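Drinstead Kerbside Word List

Last updated: Oct 25, 2021

Welcome, and thank you for looking in! Drinstead is a small collection of the words people use for their rubbish - what they call it, where they think it goes, and what they say when the lorry has missed them again.

What's in it

There are 357 entries in one plain text file, each with the word, its meaning and the district it came from. Fatberg has its own entry, naturally, and a rather long one.
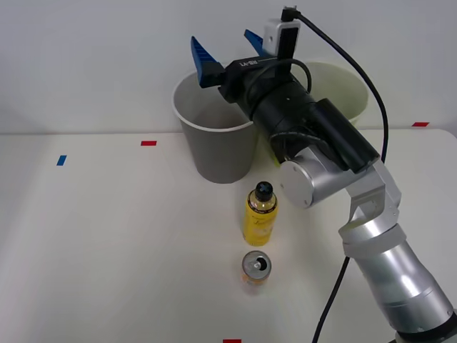 Spellings are kept as people wrote them, so please don't tidy them up before you've had a good read through. The older entries came over from Ralleo, our first list, and a few still carry its numbering.

Columns

1. word - as written, capitals and all
2. meaning - one sentence, or two if we got carried away

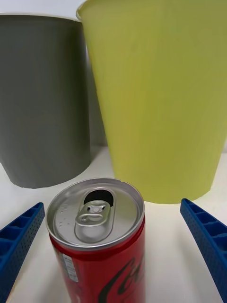

3. district - one of nine, listed in districts.txt
4. bin - the colour named by the contributor, left blank in 35 entries
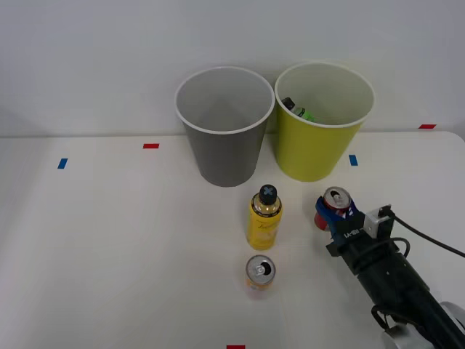
Two round bins, one grey and one yellow-green.

Known gaps

Garden waste is thin, and we would dearly love more words for compost.

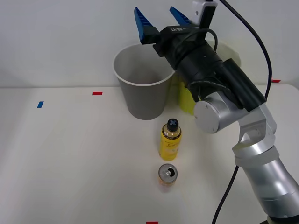 Grey cup and yellow bottle.

Licence

Share it freely, and do credit Vandenberghe.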